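Thread count, yarn weight and what I measured on our bedding

23 Oct 2018

Filed under: house, textiles

The old fitted sheet failed in January, at the usual place, a hand's width in from the side seam where a hip goes. I patched it once and the patch outlived the cloth next to it. Since then I have been reading about woven cotton, more than the purchase called for, and these are my notes.

Thread count is the number of warp yarns plus the number of weft yarns in one square inch. Taken alone it says little about how a sheet will wear. A plain weave in ordinary single-ply yarn runs out of physical room well before the numbers printed on the expensive packages. Sellers get past that limit by counting plies. If a yarn is two strands twisted together and each strand is counted, the figure doubles and the cloth stays as it was.

My first replacement was a Juvar set labeled 644. I put a linen tester on it (a folding magnifier with a one-inch opening) and counted three spots away from the hems. The result was almost exactly half the label. I pulled a weft yarn from the inside of the hem and untwisted it. Two plies. The label is defensible under the seller's own arithmetic, and the fabric is heavy, a bit stiff, and slow to dry on the line.

The second set was from Rikier, a percale, one over and one under, with a much lower number on the package. Single-ply both ways. Label and magnifier agreed. It wrinkles badly and feels cooler than the Juvar. I sleep warm, so it stayed on the bed all summer.

Sateen is the other common choice. The warp floats over several weft yarns before it goes under one, which gives the smooth face and the drape. Floats are also what snag. A ring, a rough heel or a cat will lift them, and a lifted float abrades faster than its neighbors. If you have any of the three, buy percale.

Prints deserve their own paragraph. On cotton bedding the usual methods are pigment and reactive dye. Pigment sits on top of the fiber in a binder, and you can often feel it as a slight drag when you run a thumbnail from a printed area to a plain one. It rubs off along the folds first. Reactive dye bonds to the cellulose and leaves the hand of the cloth alone. Product pages rarely say which was used, so check the reverse side. Reactive color tends to show through more than pigment does, although a thick cloth hides it either way.
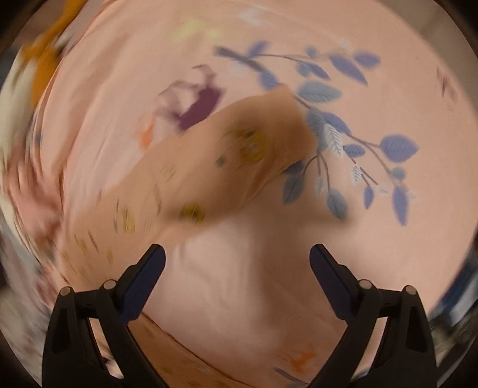
Photo: author's own. Please ask before reusing.

Pale grounds are more forgiving than dark ones. Dye loss on a light background is hard to see until you hold it against a piece that has never been washed. I keep a swatch from each set in an envelope for this purpose, cut from the inside of a pillowcase hem. After 30 washes the Rikier swatch and the Rikier sheet were still the same to my eye in daylight.

Shrinkage I did measure. I sewed two marks of contrasting thread 39 inches apart on each flat sheet, along the warp, and measured again after the first, fifth and tenth wash. Most of the loss came in the first wash, and nearly all of it by the fifth. Warp shrinks more than weft because it is held under tension on the loom and relaxes in water. This matters most for fitted sheets, where the pocket depth is marginal to begin with. Wash them before you decide whether they fit.

Washing notes, short version. Warm water, low spin, half the detergent the cap suggests. I use Skomar powder because it has no brightener in it, and brightener shifts pinks and creams toward blue over time. No softener on cotton; it coats the fiber and cuts absorbency. Line dry if you can. The lint in a dryer trap was sheet an hour earlier.

I looked for abrasion figures and found a few sellers quoting Martindale results. Vitale gives 2,000 rubs for one of its lighter duvet covers without saying what counted as the end point: first broken yarn, a hole, or visible pilling. Without the end point I can't compare it with anything, so I left it out of my spreadsheet. I wrote to ask and will add the reply here if one comes.

Next on the list is pillowcases, specifically whether the envelope closure wears faster than the plain open end. I have two of each in rotation and a laundry marker to keep them apart.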